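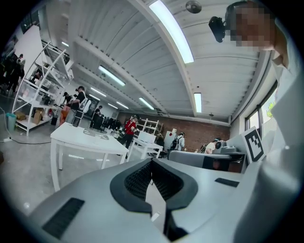
# Flokard tall metal shelf, white: my review after one winter and one summer

Mayu Ogura, 2025-09-21

I bought the Flokard shelf for our work hall in the spring of last year, and I wanted to wait with my review until I had used it for long enough. Many reviews in the shop are written on the day when the box arrives, and they tell you only if the box was damaged. (Mine was, on one corner. The parts inside were fine.)

First the conditions, so you can compare with your own. We have a hall with a concrete floor, a corrugated ceiling and fluorescent lights. There is not much heating. Several people use the same shelves, and not all of them put things back in the same place. I wanted a tall unit in white metal that does not mind dust, does not need a wall cabinet beside it, and can be moved by two people when we change the tables. I did not need it to be beautiful.

## Price

I paid 2,855 crowns at Damasceno, with delivery to the door. At Trorkelico the same shelf was 3,033 crowns and the delivery was extra, but they had it in stock and Damasceno let me wait for almost three weeks. In April of this year I saw it for 2,511 crowns, also at Damasceno, and of course I was a little annoyed. If you are not in a hurry, look at the price a few times before you order.

I ordered one unit first. In April I bought the second one for the lower price, so now I have assembled it two times and I can say something about the differences.

## In the box

Everything comes flat. You get the uprights in halves, the shelf plates packed in one stack with thin foam sheets between them, the cross braces for the back, a bag with bolts and nuts, plastic feet, and an instruction sheet with drawings only. The bag of bolts had some spare ones, and I was glad for it because one nut rolled away under the tables and I found it months later.

The edges of the shelf plates are folded, so you do not cut your hand when you hold them from the front. The inside edge, where the fold ends, is sharper. Please use gloves. I did not use them the first time and I had small cuts on three fingers, nothing serious, but it is not pleasant when you wash your hands.

## Assembly

The drawings are correct but too small. The most important one shows which way the upright halves must be joined, and it is printed in the size of a postage stamp. I joined one pair upside down. You notice the mistake only when you put in the third shelf and the holes are not on the same height as on the other side. Then you must take off everything.

My advice for the order of work:

1. Lay the uprights on the floor, on cardboard, and compare the holes of all four before you use any bolt.
2. Put in the bottom and the top shelf with the bolts only finger tight.
3. Stand the frame up with a second person.
4. Add the cross braces at the back, still loose.
5. Put in the other shelves.
6. Push the frame until it stands straight, and tighten everything from the bottom to the top.

If you tighten too early, the frame becomes a little twisted and one foot stays in the air. On a concrete floor you hear it each time you touch the shelf, a small knock. I had this with the first unit for a whole month until I had patience to loosen all of it again.

The wrench in the bag is made from thin pressed metal. It works for the first ten bolts and then the opening becomes wider. I changed to my own wrench. With the first unit I needed the whole afternoon. The second one was ready before lunch, and I had a coffee in the middle.

## How stable is it?

Good with weight on the lower tiers, not so good without. When the shelf is empty, you can move the top from side to side with one hand. When there are heavy boxes at the bottom, it stands quietly. I recommend strongly that you fix it to the wall if you have children, a cat, or colleagues who climb. The wall fixing is not in the box, only the holes for it. I think that is a wrong place to save money, and I take away a star for it.

The shelf plates bend a little if you put one heavy thing in the middle. With the same weight spread over the plate I could not see any bending. I had a toolbox standing in the middle of one plate the whole winter, and when I took it away the plate stayed with a very shallow curve. You don't notice it until you put a round thing on it — a roll of tape goes always to the same spot.

## The white color

I was afraid of it, because white in a work hall sounds like a bad idea. It has been better than I expected. The paint is a powder coating, a little rough, and dust does not stick so strongly. I wipe it with a wet cloth and a drop of dish soap. Gray marks from rubber wheels went away with a melamine sponge, but you must be gentle, since the sponge makes the surface more shiny and then you have a clean shiny spot in a matte shelf.

The big advantage of white is light. Our lamps are on the ceiling, so the lower tiers of every shelf are in shadow. In the old dark brown shelf I needed a flashlight to read the labels on the boxes. In the white one I can find a small dark thing quickly, also on the middle tiers.

The paint came off in two places, both where a shelf plate sits against the upright. In one of them there was some rust after the winter. I sanded it and put a little white paint for radiators. It is not the same white, but it is on the inner side.

## Depth and height

For cardboard boxes the depth is good. A normal moving box stands on the plate with its whole bottom. Large plastic bins with a lid come out a few centimeters at the front, and people walk into them. We put the cardboard boxes low and the light things higher.

The top tier is too high for me. I am not a tall person and I need a step to see what is there. We use it for things that we need once in a year, and for empty packaging. If all users are short, I would look at the lower version, which has one tier less.

You can change the height of the tiers, but each change means bolts, so in practice you decide it once. I would decide it with your real boxes standing beside the shelf, and I would leave a hand's width more than the box needs. I left too little on the second tier, and now I must tilt the box to take it out.

## Feet and floor

The plastic feet are the weakest part. They are only pushed on the ends of the uprights, and when you pull the shelf over concrete they stay behind. Lift it, do not pull. One of mine broke already. I wrote to Trakedent, who sells spare parts for such shelves, and they sent me a set of thicker rubber feet which fit after I cut them a little with a knife. Since then I have no problem.

Also the feet are not adjustable. Our floor is not perfectly flat, so I put a thin piece of plastic under one corner. Leave also a few centimeters between the back of the shelf and the wall if you have cables there or if your wall is cold. Behind our old shelf the boxes became damp.

## Compared with the old one

Before this I had a shelf without bolts, the kind where you hit the plates into the uprights with a rubber hammer. It was faster to build and much louder. It also had chipboard plates, and these took water from the floor cleaning and became thick at the edges. The Flokard with metal plates is the better shelf for a hall. For a dry storage room at home I would maybe still take the hammer type, since it is easier to take apart when you move.

## Rating

- Material: 4 of 5
- Assembly: 3 of 5
- Instructions: 2 of 5
- Stability, loaded: 4 of 5
- Stability, empty: 2 of 5
- Easy to clean: 5 of 5
- Price: 4 of 5 (5 of 5 if you get the April price)

I would buy it again, together with wall brackets and the rubber feet in the same order.

One small addition, because a reader asked me after my last review: no, the plates are not magnetic labels friendly everywhere. The magnets hold well on the flat front of the fold, but labels wider than the fold fall down when somebody passes with a box. I cut mine narrow and they stay.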